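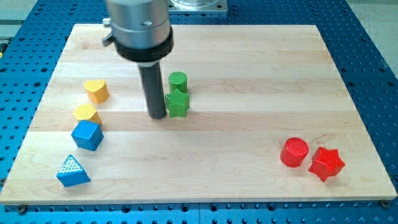

What we settled on for the bench rules

I've been promising to write up our house rules for the pushing bench since before the clocks changed, and Rukhsana Soomro has started asking me every time we pass on the stairs, so I'm finally sitting down with a mug of tea to do it.

If you're new to this blog, I work in a small robotics group at Skillthorpe, and for the past while I've been on a tabletop pushing project we call Jondness. The arm has one straight finger pointing down, no grasping at all, and it shoves plastic shapes about on a wooden board. Eight shapes, two each of yellow, blue, green and red. Someone types an instruction such as "push the green star over to the red star", a person drives the arm to do it, and we keep the recording. Do that enough and you have something to learn from. Do it sloppily and you have a very large folder of rubbish, and I speak as somebody who has made one of those!

The folder in question had 1,224 recordings in it, and we couldn't use them. The arm worked, the blocks were fine, the logging was fine. What went wrong was that we'd all been working to slightly different ideas of what we were doing. I stopped a push when the block looked near enough. Rukhsana stopped when it touched. Our summer student backed the finger off at the end of every go, and I left mine parked wherever it happened to be. Put all that in one pile and no model on earth can work out what "done" means, and to be fair to the model, neither could we.

So we wrote rules. The first version ran to pages and pages and I don't think anyone read it to the end, me included. The version taped to the side of the bench now fits on one sheet. I'll go through the bits I think other people could borrow.

Names for things

This sounds so petty but we lost most of an afternoon to it. Every block gets a colour and a shape, always both, always colour first. Yellow heart, yellow pentagon, blue cube, blue triangle, green cylinder, green star, red cylinder, red star. "The star" is banned, because there's a green one and a red one. "The cylinder" is banned for the same reason. You'd think "the heart" would be safe with only one of them, and it is, but we banned it too so there'd be nothing to remember.

We did argue over the cylinders. I grew up calling that shape a tube, my colleague on the next desk says disc, and the old sheet had "circle" on it in someone's handwriting. Now, when people type instructions, we let them say whatever they like (we want the variety, real people don't talk like a parts list). The fixed names are for the log, the fault notes and for shouting across the room.

Left and right were worse. Left as seen by whom? We settled on the view from the camera side, so "left" means left as you look at the board with the arm's base at the far side. "Top" is towards the base and "bottom" is towards you. I still get it wrong if I'm standing round the side, and I've learned to walk back round before I type anything.

Starting layouts

The old habit was to carry on from wherever the last push had left things. It's quick and it gives you a decent jumble, but everything slowly drifts to the edges, and after an hour of it you're doing nothing but rescuing blocks from the corners. The new rule is that you reset by hand when a shape is too close to the edge for the finger to get behind it. Otherwise you leave it be.

When you do reset, don't tidy. I can't say this strongly enough, because the urge to tidy is very strong! People put things in pairs by colour without noticing they're doing it. The layout at the top of this page has the two red ones sitting together down on the right and the two greens together in the middle by the finger, and the yellows and blues all down the left. One layout like that does no harm. A whole session of them and you've quietly taught the arm that red things live next to red things. We now have a little script that gives you a scatter to copy, and you copy it, even if it looks ugly.

Pelletier, which is what we call the script (long story, involves a cake), also tells you which way to turn each block. I skipped that at first. Then I looked back at my own resets and nearly every star I'd put down had a point facing the same way, so now I do as I'm told.

Where the finger goes

Three rules here, and they're the ones that made the biggest difference.

The tip travels just clear of the wood. It never rests on the board, and it never goes up over the top of a block as a short cut. If you want to get to the other side of something, go round. Driving over looks clever and saves a few seconds, and then one day the height is a touch off and you've clipped a block and sent it across the room.

You push from behind, in line with where you want the thing to go. Stars are the awkward ones. The finger likes to settle into the notch between two points, which can be lovely for steering, but it also means the star will swing round if you come at it off-centre. We allow small corrections. We don't allow whacking it and seeing what happens, however tempting it is late in the day.

And if the finger touches a block the instruction didn't mention, you carry on and tick the box for it. This one surprised people. The first draft said to bin those goes, and we ended up with operators so nervous in crowded layouts that they crept about like they were defusing something. Take the green star when it's hard up against the green cylinder. You may well nudge one while you're seeing to the other, and a recording of somebody coping sensibly with that is worth having. Tick the box, move on.

When is it done?

Touching means touching. If the instruction says to push one block to another, it's done when there's no wood visible between them from the camera side. "Almost touching" is a fail, and I'm sorry, I know it's harsh. We tried a version with a permitted gap and spent far more time squinting at the gap than we'd ever spent pushing.

Instructions about places are softer, because "the middle" is a bit of a feeling. For those we say it's done if a second person, who hasn't read the instruction, would use the same words for where the block has ended up. We check a handful that way each session.

At the end you stop, wait for a count of 2, and close the recording with the finger still where it finished. No backing off. The finger's retreat is a separate move and it doesn't belong in the clip.

The safety bit

A board and eight small blocks look harmless, and that's exactly why hands wander in. The arm doesn't know the difference between the red cylinder and your thumb.

Nobody reaches onto the board while the arm is enabled. Pause it, say "paused" out loud, then reach. If two people are at the bench, the one driving is the one who says it, and the other one doesn't move until they've heard it. We had 2 near misses in the early months and both were the same story, someone popping a block back on while someone else was mid-push. No harm done either time, but I went home feeling a bit sick after the second.

The stop button stays within reach of the driver's free hand. Long hair tied back, lanyards off. I used to forget the lanyard. I have since been told off enough.

Before each session, check that the screws holding the board down at the corners are tight. It takes no time. We had a week where everything was coming out slightly skewed and I blamed the calibration, then the camera, then the software update, and had half the Bolska rig in bits before someone leaned on the board and it shifted. If you do find it loose, tighten it and recalibrate, and put a note in the log saying which recordings came before.

Things we still argue about

How long a session should be. The sheet says to swap drivers every hour but I think that's too long, I can see my own pushes getting lazy well before that.

Whether to throw away the goes where the driver changed their mind halfway. Rukhsana says keep, I say bin, and the sheet currently says "ask", which is a coward's rule and I'm the one who wrote it.

And whether the blocks should be cleaned. The tops are textured and mine always seem to end up with fluff on them. Some of us feel that a bit of grime is realistic. I've been wiping them down on the quiet.

If you run a bench like this and your rules differ from ours, do leave a comment, especially about the touching business. I'd like to see what other people have on their sheet. Next time I'll try to write about the instruction wording, there's a whole saga about the word "nudge".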